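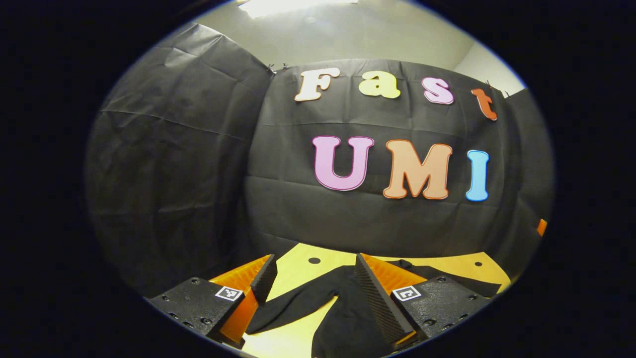
Menaka Bhattacharjee me escribe que su camiseta negra favorita se le ha quedado gris ratón en un solo invierno, y que si de verdad hay que lavar lo oscuro con vinagre, como le dice su madre. ¡Pues no, Menaka, guarda el vinagre para la ensalada! Te cuento cómo lo hago yo, que llevo media vida vistiendo de negro y he estropeado unas cuantas prendas por el camino.

Primero, dale la vuelta. Siempre del revés, con las cremalleras subidas y los botones abrochados. El roce con el tambor levanta la fibra y eso se ve como un velo blanquecino.

Segundo, agua fría y programa corto. El mío dura 45 minutos y me sobra. Centrifugado bajito, y nada de llenar la lavadora hasta arriba (yo lo hacía, ay).

Tercero, detergente líquido y poco. El polvo en agua fría a veces no se disuelve bien y deja esas rayitas que parecen tiza. Si te salen, un aclarado extra y fuera.

Para secar, a la sombra y también del revés. En diciembre la tiendo dentro, lejos del radiador, y tarda lo que tarda.

¿Y si ya está gris? Queda el tinte, pero mira antes la etiqueta: el algodón lo coge de maravilla y el poliéster casi nada con los tintes normales. Las costuras suelen ir cosidas con hilo sintético, así que se quedarán del color que tengan ahora.

Otro día os hablo de las pelusas, que tengo un cepillo nuevo y estoy encantada con él.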